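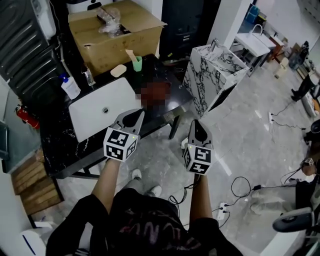
## Getting hard water scale off a bathroom sink

You need white vinegar, baking soda, paper towels, an old toothbrush and a soft cloth. Allow an hour, most of it waiting.

1. Clear the area near the sink and wipe up any hair or soap with a damp cloth.
2. Soak paper towels in vinegar and lay them over the chalky spots inside the basin. Keep vinegar off marble and other natural stone. It etches the surface, and the dull mark won't wipe away.
3. Leave the towels for 30 minutes. Wet them again if they dry out.
4. Lift the towels and scrub with the toothbrush. For the ring at the drain, make a paste of baking soda and water and work it in small circles.
5. Rinse well and dry with the cloth.

### Faucet tip

Fill a sandwich bag halfway with vinegar, pull it up over the tip and hold it with a rubber band. Skip this on brass or gold finishes. On chrome, 20 minutes is plenty. Run the water hard afterward to flush out loose grit.

### Keeping it off

Dry the basin at night. Our water in Gallardo tests at 267 parts per million, and scale comes back in two weeks if I don't. Once a month I repeat steps 2 to 5.

Don't mix vinegar with bleach or use one right after the other.

*Rosemarie Wiegand*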